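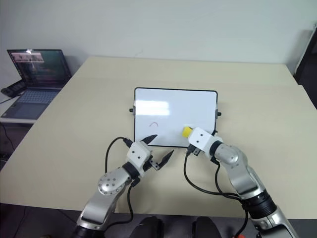 # Tabletop Whiteboards: Frequently Asked Questions

Pavton Learning Center, Office of Rooms and Equipment
Revised March 20, 2026

The Center lends small tabletop whiteboards to enrolled students, instructors, and registered study groups. The answers on this page apply to boards used in the Jutbridge and Cairns study rooms and to boards signed out for use elsewhere in the building. Wall-mounted boards are covered by the room guide posted inside each classroom.

## Borrowing a board

### Who may borrow a tabletop whiteboard?

Any person with a current Center card may borrow a board. Guests may use a board in a study room when accompanied by a cardholder, who remains responsible for its return.

### How many boards may I have at one time?

Each cardholder may sign out 2 boards. Instructors who need a full class set should submit the equipment request form at least six working days before the class meets. The Center holds 100 boards in total, and class sets are assigned in the order in which requests are received.

### How long may I keep a board?

The standard loan is two hours. A loan may be renewed once at the equipment desk if no other request is pending. Boards may not leave the building overnight.

### May I reserve a board in advance?

Individual boards are not reserved. Study groups that have booked the Jutbridge or Cairns room may add boards to the booking at the time it is made. Boards added to a booking are released to other borrowers if they are not collected within 20 minutes of the start time.

### What is included with the board?

Each loan includes the board, a dry-erase marker, and an eraser or cloth. Please check these items against the loan slip before leaving the desk. Additional marker colors are available on request while supplies last.

## Writing on the board

### Which markers are permitted?

Only dry-erase markers may be used. Permanent markers, paint markers, wet-erase markers, highlighters, and ballpoint pens are not permitted on any board. If you bring your own marker, check that the words "dry erase" appear on the barrel.

### Are some colors harder to remove than others?

Yes. Red, pink, and other bright colors tend to leave a faint tint when they have been on the surface for a long period. Black and blue generally wipe away with less effort. All colors should be removed before the board is returned, and bright colors should be removed as soon as they are no longer needed.

### May I use the board lying flat on the table?

Yes. The boards are intended for flat use as well as for holding upright. When a board lies flat, place it far enough from the table edge that it cannot be pushed off by a sleeve or a bag. Writers who press firmly may wish to steady the frame with the free hand.

### The overhead lights make my writing difficult to see. What can I do?

The writing surface is glossy and will reflect ceiling lights. Turning the board at an angle to the table, or moving it a short distance, is normally enough to shift the reflection away from the text. Please do not cover, unscrew, or switch off light fixtures in shared rooms. Readers who are sensitive to glare may ask at the desk for a matte writing pad in place of a whiteboard. 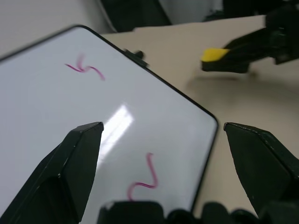
*Marker strokes and reflected light on a glossy white surface.*

### May I attach paper, tape, or sticky notes?

Sticky notes may be used for short periods. Tape, glue, and adhesive putty may not be applied to the writing surface or to the frame. Residue from these products attracts ink and is difficult to remove without damaging the finish.

### May I hang a board or lean it against the wall?

Boards may be leaned against a wall if they rest securely on a table. They may not be hung from hooks, door handles, or window hardware. Please do not lift or carry a board by any small part that projects from the frame. Hold the board by two opposite sides.

## Erasing and cleaning

### How should I erase my work?

Allow the ink to dry for a few seconds, then wipe with the eraser or cloth supplied. Wiping in straight lines from one side to the other leaves less haze than rubbing in circles. Short strokes near the rim are easily missed and should be checked before the board is put away.

### The ink has smeared. Is the board damaged?

Smearing usually means that the ink was wiped before it dried, or that the eraser is full of old ink. Let the surface stand for a moment and wipe again with a clean cloth. If smearing continues, exchange the eraser at the desk.

### What should I do about marks that will not come off?

1. Trace over the mark with a dry-erase marker and wipe it away while the new ink is fresh.
2. If the mark remains, apply a small amount of whiteboard cleaner to a cloth and wipe gently.
3. Dry the surface with a second cloth.
4. If the mark is still present, return the board to the desk and report it.

Do not scrape the surface with a fingernail, a ruler, or a blade.

### Which cleaning products are approved?

The Center supplies Etedine surface spray at the equipment desk. Spray the cloth, never the board, so that liquid does not collect under the rim. Abrasive powders, scouring pads, furniture polish, and bleach are not approved. Borrowers with fragrance or chemical sensitivities may use a cloth dampened with plain water.

### There is ink on the table. How should it be removed?

Wipe the spot promptly with a damp cloth. Light-colored tabletops show ink readily, and marks left overnight may become permanent. If the spot does not lift, notify the desk and give the room and table location. There is no charge for accidental marks that are reported on the same day.

### Who cleans the boards between loans?

The borrower is expected to return the board erased. Staff then inspect each board, wipe it with cleaner, and return it to the rack. A full cleaning of the entire collection takes place every April, during which class sets are not available.

## Returning a board

### Where are boards returned?

Return boards to the equipment desk on the ground floor. When the desk is closed, use the slotted return cart beside it. Place one board in each slot with all writing surfaces facing the same direction. Do not stack boards flat on top of the cart.

### Do I need to return the marker and eraser?

Yes. Caps should be pressed firmly onto markers before return. A marker that has run dry should be handed to staff and not placed back in the tray. There is no charge for markers that run out in ordinary use.

### What happens if a board is returned late?

The first late return results in a written notice. After a second late return in the same term, borrowing is suspended for six working days. Lateness caused by illness or an emergency may be explained in writing to the Office of Rooms and Equipment.

### What are the charges for loss or damage?

Ordinary wear, including light scratches and slight haze, is not charged. Borrowers may be asked to meet the replacement cost in the following cases:

- the board is lost
- the surface has been written on with a permanent product and cannot be restored
- the rim or corner is cracked or separated from the panel
- the surface is cut, gouged, or burned

Charges are posted to the cardholder's account and may be appealed within 30 days.

### I found a board left in a study room. What should I do?

If the board has writing on it and the room is still booked, please leave it in place. Otherwise, bring it to the equipment desk. Writing left on an unattended board after the booking ends may be erased by staff without notice, so users are advised to copy or photograph any work they wish to keep.

## Further questions

Questions not answered on this page may be submitted in person at the equipment desk or through the general inquiry form. Requests for large-format boards, left-handed writing aids, or other accommodations should be directed to the Accessibility Office, which replies within two working days.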